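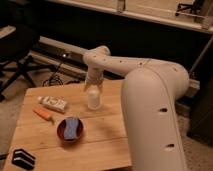
Figure 14. Arm with wrist pointing down toward the tabletop.

4.3 Loading a radio serial into the Treltora audio library

Use this procedure for a serial delivered as separate episode files. Single plays are covered in section 4.2.

1. Open Library and select New Serial.
2. Enter the title, the writer and the producer as credited on air. For the Furkville test serial, enter Salamatu Zakaria as writer and Emanuel Pîrvu as producer.
3. Set the first broadcast month. If only the year is known, leave the month blank.
4. Add the episode files in broadcast order. File names may not exceed 125 characters.
5. Select Check Order. Episodes with no number are listed in red.
6. Select Save.

Note: A later novel or stage version is a separate work. Link it under Adaptations – do not add it as an episode.

Note: For the Moldovan edition of a serial, repeat steps 2 to 6 and choose the original under Parent Work.

CAUTION: Do not close the window during saving. If error 434 appears, reload the serial from the backup folder and start again at step 4.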